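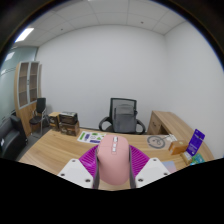
**Are "quiet" small mice worth it on a big bare desk, or have I been had?**

*Desks, chairs and bits > Input devices*

### pennywhistle_k

Bit of a moan and a question in one. I've moved into a different office at work and inherited the big curved desk. Light oak look on top, darker front panel, heavy as a lorry. The supplier was Foltano and the brochure says the curve "brings everything within reach". I have my doubts. I've sat at it since June and the only thing within my reach is the bit directly in front of me, same as on any other desk.

Along with it came a starter bundle from Plokside: a pink Bevum mouse and an Osagie mouse mat, blue fading into pink. I chose the mouse colour, so no comments please. The mouse was £31 and the mat was £5 on top. The blurb for the mouse goes on at length about the quiet click, the palm shape and the "all-surface tracking".

What I want to know:

1. If it's all-surface, why do they sell it with a mat?
2. Does the grain on a wood-effect desk bother a sensor, or is that something mat sellers made up?
3. Is a tall rounded back any good for your wrist, or is it just rounder?

I'm not against nice things. I just don't believe a word on a box any more.

### dullthud

1. Because they want your fiver.
2. No.
3. Just rounder.

### Marrowfat

Dullthud's a bit quick there. On number two, it depends on the finish. A matt top with some grain to it is about the easiest thing you can give a sensor, as it has something to look at. High gloss or glass is where they go daft. If yours is the usual office oak then you're fine without.

The mat does save the feet on the mouse, mind. Mine wore down to nothing in a couple of years on a bare top and started to scrape.

### pennywhistle_k

Thanks Marrowfat. It's matt as far as I can tell. The grain runs left to right, if that matters to anybody.

How would I know the feet are wearing and that it isn't me imagining things after reading your post?

### Marrowfat

Turn it over and look. If they're level with the plastic they've had it.

### bracket_and_bean

I'll be the one who sticks up for the mat. I did the test people always tell you to do: one week on, one week off, same mouse, same job (invoices, thrilling). Off the mat my hand got cold and the mouse made a noise like a skate. On the mat, fine. That's all I can offer you. It didn't make me faster and it didn't cure anything.

What I don't buy is the size they come in. Everyone now sells those enormous ones that cover half the desk and collect crumbs. A plain rectangle is plenty.

### dullthud

One week on and one week off isn't a test, it's a fortnight. You knew which week you were in.

### bracket_and_bean

I did know which week I was in, yes. There was a mat in one of them.

### tilda_downhill

On the rounded back: I'm sceptical too, but not for dullthud's reasons. The shape matters if it fits your hand, and no box can tell you that. I've got small hands and a fat high mouse makes me lift my fingers to reach the wheel. My husband puts his whole palm over the same one and says it's lovely. Same mouse.

Things I'd check before you decide it's rubbish:

- Where does your finger land when you aren't thinking? If it's well behind the wheel, the thing is too long for you.
- Can you get at the side button with your thumb without shifting your grip? On mine I have to shuffle forward every time, so I never use it.
- Keep the mouse and the mat in front of your shoulder. On a curved desk people let them wander out along the curve, then wonder why their arm aches.
- Put the packaging somewhere else. I mean it. If the desk has boxes round the rim you'll end up working in whatever patch is left.

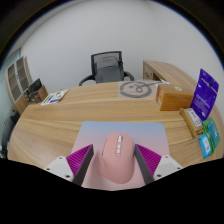
- Give it a month with the pointer speed turned down. Most of them come set far too quick and people blame the shape.

### pennywhistle_k

That's a proper answer, thank you. My thumb finds the side button all right. The wheel is a stretch, now you've made me notice.

The pointer speed is on 1000, whatever that means. I left it as it came.

And fair cop on the boxes. They're mostly at the back and I'd half stopped seeing them. There's a brown cardboard one with a round sticker that I keep meaning to flatten, a purple hang-tab packet that I've propped up as if I were running a shop, and a couple of other flat packs over by the right-hand edge. Plus the booklet with the green and purple on it, which I have read twice and learned nothing from.

### Marrowfat

1000 is the dots per inch. Sensible for an ordinary screen. If you feel you're overshooting, drop it in the computer settings before you fiddle with the mouse.

### kettle.fur

Keep the boxes! At least until the returns window shuts. Plokside wouldn't take my keyboard back without the inner tray. I had the outer, I had the leaflet, I had the little bag. No tray, no refund. We argued over it through 31 emails and I lost.

### dullthud

31 emails over a keyboard. What did it cost, the keyboard?

### kettle.fur

Less than my time, before you say it.

### tilda_downhill

Keep the boxes, by all means. In a cupboard. They don't have to live on the desk for you to send something back.

### bracket_and_bean

I don't even agree with the cupboard. I kept every box for ten years and the only time I needed one was to carry a cake.

### Evanthia Dimitriou

Hello all. I look after furniture for an office of our size (one long corridor, lots of opinions), and we bought a run of those Foltano desks, so let me be rude about them from experience.

The curve does nothing for reach. Your arm swings in an arc with you sitting in the middle. The edge nearest you on these bulges outwards, towards your stomach, which is the opposite of what you'd want if reach was the point. It's a meeting shape. It lets somebody pull a chair up on the other side and not feel they're in a queue. As a desk to work at alone it's mostly a lot of top that needs wiping.

The other nuisance is the cable hole. There's a round grey grommet set in the top and it's never where your monitor is. On ours it sits out to the right, so anyone who puts a mat on that side either stops short of it or covers it up. If you cover it the mat has a soft spot and the mouse dips. I've had this reported to me as a faulty mouse. I've had it reported as a faulty mat. One man had his mouse swapped before anyone lifted the corner and looked. So before you spend anything, clear the lot off the near side, put the mouse down on the bare wood, and leave the mat well behind the hole.
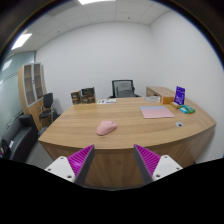
Try a day like that with only the wood under your hand, then pull the mat forward and try a day with it. You'll know by lunchtime on the second one. If you can't feel any difference you've got your answer, and you're down five pounds, which I'd call a cheap lesson by the standards of office supplies.

As for the mouse at £31, I wouldn't pay it. But I wouldn't pay extra for quiet clicks either, and I have colleagues who would hand over their lunch for them.

### dullthud

I agree with nearly all of that and I don't like it.

I'd add that "quiet" is only quiet compared with whatever they tested it against, and they never say what that was.

### Marrowfat

To be fair to Bevum, mine is quiet. I've got the older one. The left click is a sort of dull pat. The wheel isn't quiet at all, it ticks like a bicycle, and they leave that off the box.

### pennywhistle_k

Right, I've had a go. Boxes first: the brown one is flat and in the cupboard (sorry kettle, and I kept the tray). The dark ones at the left end are staying put because I've nowhere else for them and I refuse to feel bad about it.

Day one on bare wood. The pointer tracked fine, so dullthud and Marrowfat were right and the grain makes no odds. It was louder than I'd expected when I slid it about, a dry sort of rub. Day two with the mat, no rub. I can't say my wrist noticed either way.

So I'm keeping the mat for the noise, and I still think the pair of them together is a cheek. If the click is quiet and the slide isn't, what exactly have I bought? They sell you the silence and then sell you the other half of it separately.

The wheel is still a stretch. Tilda, does anyone make that shape a bit shorter?

### tilda_downhill

Shorter, yes, but they tend to get flatter with it, so you'd lose the palm bit. Try to hold one in a shop first. And ignore the reviews, there were 157 on the one I bought and I don't think any of them had hands.

### bracket_and_bean

Can I just note that she did one day on and one day off, and dullthud has said nothing.

### dullthud

It agreed with me.

### kettle.fur

Does the booklet say how long you've got to return it? Mine was in the small print on the back page, under the bit about batteries.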